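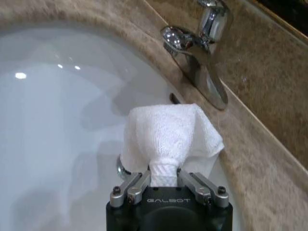 White towel held in the gripper

Ticket: stretch wrap tearing at the corners, Elora pallet wrapper
Opened February 13, 2025 by Mogens Steinarsdóttir
Status: open, watching it

Hi all, me again with the wrapper in bay 3. The film keeps splitting at the bottom corners of the load, always on the second or third turn, and then the tail flaps around until the photo eye gets confused and the whole thing stops. I lost most of a morning to it!

What I've tried so far:

Swapped the roll. We'd moved to the thinner film from Skondska in November so I figured it was that, but an old roll of the heavy stuff tore in the same place.

Turned the pre-stretch down from 70 to 60. Better, I'd say (it got through a few loads of the Bonsu cartons without a rip), and then it went right back to tearing on the plastic pallets.

Cleaned the rollers. There was a ridge of old glue on the lower one, pretty gross, and I got it off with a scraper and a lot of elbow grease. No change that I could see.

Then I ran my hand along one of the pallets and found a burr on the corner where the deck meets the foot, sharp enough to snag my glove. Checked the rest of that stack and plenty of them have it, same corner. They're all from the Alareck order. The older pallets next to them are smooth.

Update, after lunch: filed the burr off a handful of pallets and ran them with the thin film at 60. No tears. Ran one unfiled pallet right after and it ripped on the second turn, so I'm pretty happy to blame the burr.

The trouble is we have 3000 of these things and I'm not filing them all. I've sent Alareck some close-ups and asked if they'll take the batch back. In the meantime please start the wrap a hand's width higher on that stack, and leave the pre-stretch at 60 until I've heard from them. If you get a tear on one of the old pallets, add it to this ticket with the roll number.

Mogens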